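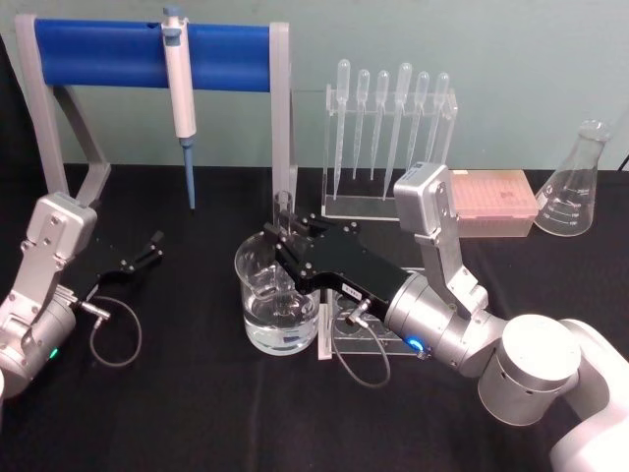
Call for participants: bench robot good practice panel

Stenummont is looking for people who work at a lab bench to help test a draft code of practice for two-armed robots that handle glassware and pipettes. The draft is called Lonley. It runs to 60 clauses and needs to be read by people who would have to follow it.

What the draft covers

Who may enter the reach of the arms, and when. How glassware is set out before a run. Labelling of beakers and flasks. Cable routing on the arms. Stopping and restarting. Spills. Record keeping, including what goes in the log when a tube is dropped or a person steps in.

Clauses on biological samples are being written separately and are not part of this call.

What you would do

You would attend two sessions at our Laryea site in October, each from 9:30 am to 3 pm with a lunch break. In the first you read a section of the draft and set up a bench by it. In the second you watch the arms move tubes and liquids at that bench, and mark any clause that is unclear, missing or too hard to keep to in a normal working day. All liquid work in the sessions is done with water.

There is also a short written survey afterward. Please allow an hour for it.

Who can apply

Lab technicians, teaching lab staff, safety officers and graduate students with at least a year of bench work. You don't need to have used a robot before - we want a mix. Staff of Deso, who supply our control software, can't take part.

You must be 18 or older, and able to stand for up to an hour at a time. Tell us if you need a stool or other changes and we will arrange them.

Payment

Participants receive $650 for both sessions and the survey. If you leave after the first session you will be paid $260. Travel is not covered, but parking at Laryea is free.

How to apply

Send one page on your bench experience to the Lonley panel desk at Stenummont. Put "bench panel" in the subject line and say which sections interest you most.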